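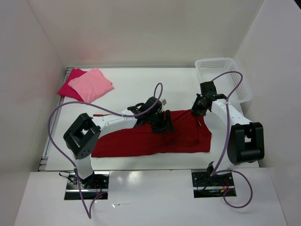 Words by our fiction columnist, who also does the ironing
Posted 09/08/2025 in Short Stories

The Red One

I took the job at Langate because it came with a chair. After four years on my feet in the hotel laundry at Ikavwood, I'd have said yes to anything with a chair in it, and I very nearly didn't ask what the work was.

The work was watching. Two arms, one white table, and a heap of washing that somebody else had already done (lovely!). I had to sit behind the glass with a clipboard and write down "yes", "no" or "sort of" after every go. I'd thought there'd be more to it than that, but no, those were the three boxes, and by the end of my first morning I'd worn a groove in "sort of".

They were good with flannels, I'll give them that. Flannels, tea towels, anything square that stays where you put it. They had a way of closing in on a corner, very slow and very polite, like two people who both want the last sandwich. I used to fold 290 pillowcases in a shift at Ikavwood and I wasn't polite to a single one of them.

Then came the red one.

It was a long dark red thing, and I'd guess it had been somebody's best before it came to us. It had that weight about it. Laid out, it took up the whole front half of the table, and the arms had to reach right over it to get anywhere, with their purple cables looping about behind them. The left side went down smooth as you like. The right side never did. There was always a ridge in it, always a crease running off on the slant, and the right arm would go up to the far edge and pinch a little point of cloth and then just — think.

I found myself talking to it. "Not there, love," I'd say through the glass. "Shake it." Because that's what you'd do, isn't it? You'd pick the whole thing up by the shoulders and give it one good crack and half the creases would fall out from fright. But they'd never been shown the crack. They only knew pinch and lift and lay down again, and you can't get a long garment straight by pinching at it, any more than you can make a bed with tweezers.

The people upstairs had a system called Akora which gave every go a mark out of 100. I wasn't meant to know the marks, but the screen faced the kettle. The pink cloths did ever so well. The red one got a 2. Then it got another 2, and I remember being quite hurt on its behalf.

All through July they kept bringing it back. I'd come in with my flask and there it would be, spread out with its little white tag showing, and the basket waiting in the back corner. I wrote "no" and "no" and "sort of" and "no". My sister asked me on the phone whether I was helping to put the likes of us out of work and I said well, at this rate you'll be drawing your pension first. She laughed, but it sat badly with me afterwards, and I lay awake working out how long a fitted sheet would take them.

One evening I stayed late. The arms had been switched off for the night and the door to the table wasn't locked. I only meant to look at the tag. I wanted to know if it said wool.

It was heavier than I'd thought. I took it by the shoulders and stepped back and gave it the crack, a proper Ikavwood crack, and the noise of it in that room! Then sleeves in, sides in, up in thirds, and pat. I can do it without looking and I think I did do it without looking, I was watching the arms. They were parked over the table with their fingers open, the way your hands are when you've just put down shopping.

I laid it in the basket and went for my bus.

Next morning there was a man from Özkan in my chair. Özkan made the grippers and he'd come all the way over to see them fail in person, he said, and instead there was this. He had it out on the table, still in its thirds. He wasn't cross. He walked the length of it and back again and asked me whether I'd seen which go it was.

I looked at my clipboard. I looked at the arms. The right one had a bit of red fluff caught in its fingers from the day before, and I don't know why, but that was what decided me.

"Must have been the last one," I said. "I put sort of."

He asked if they could try it again while he was there. I said of course they could, and I unfolded it for them myself, and I took my time over it — corners first, then a good slow shake, right up close where they could see.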